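Leave the Seam in the Floor Alone
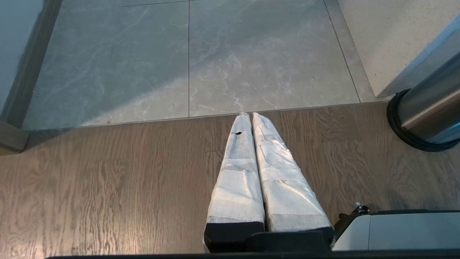 Wood grain on the near side, gray marble-look tile on the far side, and a straight line between them.

Every few months someone tells me I should tear out the tile and run the wood through the whole downstairs. My brother-in-law says it. The man from Ventura, who came to quote on windows, said it without being asked. One floor, they say, makes a house look bigger.

I don't want one floor. I think the fashion for running the same boards from the front door to the back step has made a lot of houses worse to live in, and I would like to see more people keep the line.

Start with the work the two surfaces do. Tile is for the side of the house where water and mud come in. I can slop a mop across it and leave it. The wood wants a damp cloth and some attention, and in return it is kinder to stand on in socks in October. Put wood at the back door and you spend your life putting mats on it. Put tile everywhere and you buy rugs. Either way you end up with two floors, and one of them slides around.

Then there is the cost. I had a quote last year from a firm called Stadavari to lift 235 square feet of tile and carry the boards through. It would have taken 3 weeks with the kitchen out of use. The tile was sound and the boards were sound. I was being asked to pay for the removal of a line.

The line is useful, too. Shoes stop there in our house. When the kids were small, it was as far as the trucks and paint were allowed to go, and they understood it better than any rule I could have made up. A room doesn't always need a wall, but it helps to know where it ends.

I will grant that a bad join is a nuisance. The one in our last place, on Flerkach Street, had a raised strip that caught every broom and most visitors. If yours is like that, fix the strip. It is a morning's job and a cheap one. Also, swirly grain next to marbled tile is not to everyone's taste - there is a lot of pattern going on - and a plainer board would have been my choice. I have lived with it for 22 years and stopped noticing after the first one.

So the tile is staying, and so are the boards. The windows I am still thinking about.

Rawiri Treloar

Contact | © 2026 Rawiri Treloar | Back to top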